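Can a machine tidy up after us yet? Report on our term project
Last updated: June
Reading time: 4 minutes

Our question was simple: which everyday chores can be given to a machine today, and which ones still need a person? We looked at work in the home and also in a small shop, because many of the tasks are the same. One chore which we thought would be easy was to keep the floor free of cables, and it became the largest part of the report.

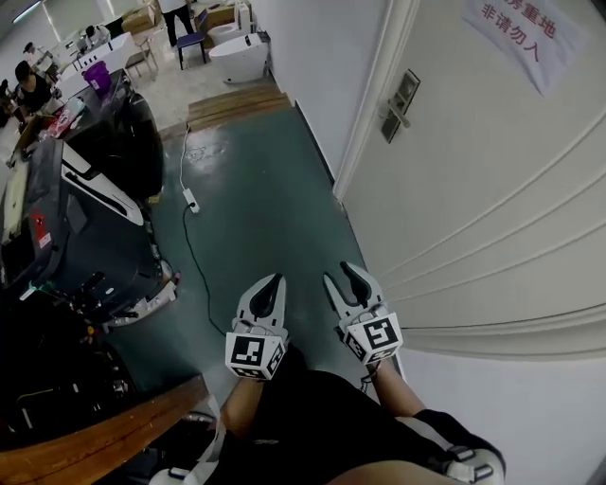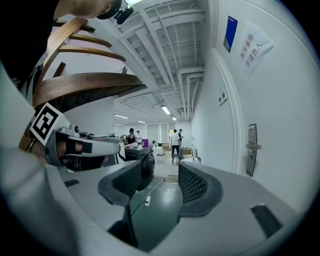 Figures 1 and 2. Hand-held grippers above a green-grey floor, with a cable lying on it.

1. Method

We wrote a list of 27 small chores. Some were from the home, such as folding a towel, putting cups away and wiping a table. The others were from the shop floor, such as filling a shelf, moving a box and collecting cables. For each chore a person worked with a gripper in each hand and did not touch the object with the fingers. Our idea was that if a person with good eyes and a good brain cannot do the chore with two simple jaws, then a robot with the same jaws will also not do it.

After that we gave a shorter list to the Corkura, a two-armed machine which our department at Bururcombe has on loan from the firm Cormier. It had 101 attempts in total. An attempt was counted as good only if the chore was finished without help.

2. What we found

With the hand-held grippers, 84 per cent of the attempts were good. This was higher than we expected. Boxes and cups were no problem. Towels were slow, but possible after some practice.

Cables were the difficult part. A thin cable lies flat, so the tips must come down very close to the floor, and on a smooth floor the cable is pushed away before the jaws can close. The plug is easier to hold, because it is thicker. When we started from the plug and went along the cable from there, the work went better.

The Corkura was good at boxes and quite good at cups. It was not good at cables. It often closed the jaws beside the cable and then continued as if it was holding something. A person feels this mistake at once, also through a gripper, but the machine had only its cameras. In the towel task it needed around 75 seconds to make one fold, and the corners did not meet.

3. Discussion

We think that the jaws are not the main limit. The same kind of jaws did most of the list when a person was moving them. The difference is in noticing an error and trying again in another way.

There is also the question of the room. A real floor has steps, chairs, doors and other people who are busy with their own work. Our towel and cup tasks were done on a clear table, so these results are probably too kind to the machine.

For a shop, we would say that moving boxes can be given to a machine now, if someone is near. For a home we would wait.

4. What we would change

We should have written down the failed attempts in more detail, with the reason for each. We also want to repeat the cable task with the Brastora finger pads, which are softer and came too late for this report.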